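Kurero's laundry software gets a new version. The hard questions stay where they were
Thu 12 August
Filed under: Robots, Software

Kurero has put out a new version of Adance, the planning and control software it sells for two-armed household robots, and says the update lets a machine unload a front-loading washer without a person steering it. The company has said things like this before.

The release, which went to paying customers this week, replaces the part of the software that decides where to grab a piece of cloth. Older versions built a rough 3D shape of the garment, picked a point and committed to it. If the cloth slid, the arms finished the motion anyway, often holding air. The new one checks the grasp while the arms are still moving and can change its mind up to 15 times a second, according to the release notes.

Kurero says it trained the new planner on 3,000 unloading runs, all recorded at its test apartment in Ashworth. It reports that 95 percent of garments came out of the drum and ended up in a basket.

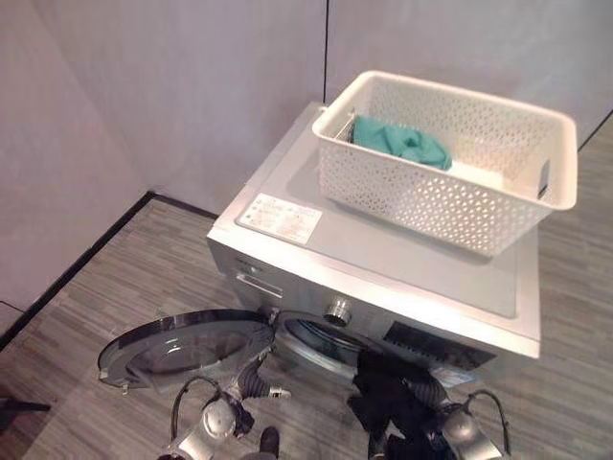
The number needs some care. A run counts as good under Kurero's rules if the garment ends up in the basket within two minutes, and the robot is allowed to drop it and pick it up again as often as it likes in that time. The notes don't say how many drops there were. They also don't say how many of the runs used dark fabric, which depth cameras tend to handle badly inside a dark drum, or how many began with more than one item in the machine. Anyone who has pulled a shirt out of a washer and found a sleeve wrapped around everything else will see the trouble.

Then there is the matter of the room. All of the runs used the same model of washer. Kurero says Adance "adapts to common appliances" but lists no others as tested. A door hinged on the other side, or a machine set on a raised base, would change the reach of both arms, and the planner would have to work out a new approach it has never practiced.

The company's second claim is about close-range vision. Adance now mixes the view from the head with the views from the wrists, and leans on the wrist cameras once the grippers get near their target. That makes sense on paper. Wrist cameras see what the arms hide from the head. They also shake and smear when the arm moves fast, and exposure goes wild under bright lights. 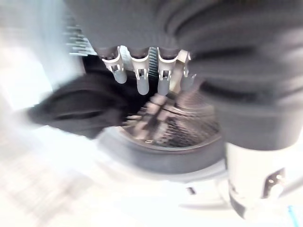
Dalva Bezerra said the blur problem is bigger than the release notes make it sound. "They throw out the bad wrist frames and fall back on the head camera, fine," she said. "But the bad frames come when the arm is moving, and that's when you wanted the wrist view in the first place. I'd like to see the log of how often it falls back."

Kurero did not share such a log when asked. A spokesperson said by email that the fallback is "rare in normal use" and that a fuller report will come in November.

Users of Zomau, a rival toolkit, have their own reasons to be wary. Zomau promised a similar mix of head and wrist views last year, then turned it off by default after customers found that the two views disagreed on where the cloth was and the arms stalled halfway through a pull. Kurero says its new calibration step fixes this. The step takes 26 minutes and has to be run again each time a wrist camera is bumped – a long wait in a laundry room, where things get bumped.

Some of the update looks solid. The replay tool, which lets an engineer step through a failed grasp and see what the planner believed at each moment, is a clear gain over the old text logs. Grip force limits can finally be set for each hand separately. Both work without the new planner, so customers who don't trust it can still take the rest.
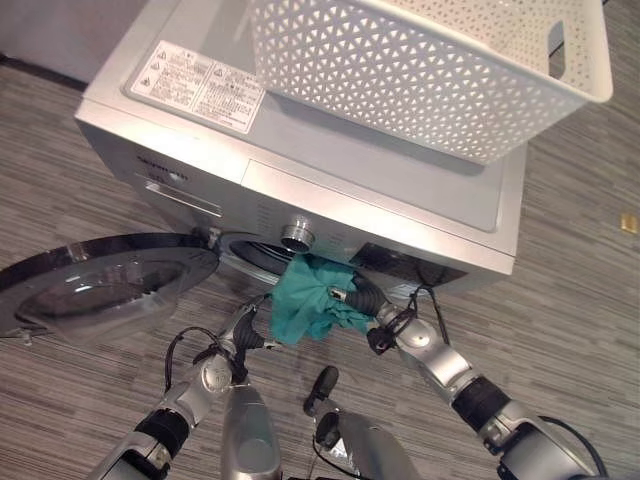

What customers get

The update is free for sites with a current Adance support plan. Other sites will have to renew first. The old planner stays in the package and can be switched back on from the settings file, though Kurero says it will get no more fixes after November. The company has not given a price for the home version it first announced two years ago.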